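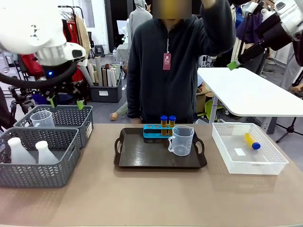
Tamsin Okell
Second-year student, Community Learning
Sun 14 September

What I got out of sitting quietly with strangers

So my project was called Stillness, and the plan was pretty simple. Once a week for seven weeks I'd go to the library in Widmer, put out some chairs in the back reading room and sit in silence for 20 minutes with whoever turned up. Then we'd have a cuppa and talk. I wanted to find out if people who'd been quiet together first would talk differently afterwards (I'd had a hunch about this ever since a very long bus trip last year).

The first week was awful! I'd put a poster up at the Nellent pool and another at the Cerero bakery, and four people came, and one of them thought it was the tax help session. She stayed, though, and she came back every week after that. I spent the whole 20 minutes worrying about my stomach rumbling.

By the third week I'd worked out a few things. Chairs in a circle are terrible because everyone ends up staring at everyone's shoes, so I turned them all towards the windows. I also stopped ringing the little bell at the end and just stood up and put the kettle on, and people seemed to come out of it more gently that way.
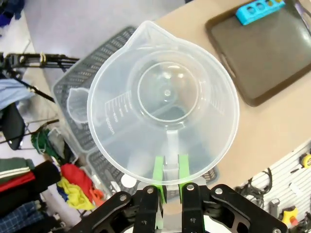
The talking part was the bit I'd been told to write up properly, so I kept a notebook and asked everybody's permission first. My question each week was the same: what did you notice? I was expecting breathing and birds and so on, and I did get birds (lorikeets, mostly, they're shocking in that car park). But one man talked about his mum's kitchen for ages, and then the woman next to him said her mum had the same lino, and off they went.

I should say what I can't claim. My report was meant to be 1000 words and my supervisor wrote "evidence?" next to nearly every paragraph, fair enough. I didn't have a group that skipped the silence, so I can't say the silence did it. Maybe it was the Anzac biscuits. If I run it again in October I'll do alternate weeks, quiet one week and straight to the tea the next, and compare my notes.

I've also got 42 pages of notebook to type up, and my handwriting is a disgrace.

Comments

Loved this. Is it open to people from out of town? I'm a fair drive away but I'd make the trip.

I was there for week five and can confirm the lorikeets.

Did you try it with kids at all? My class would last 20 seconds, but I'd like to have a go.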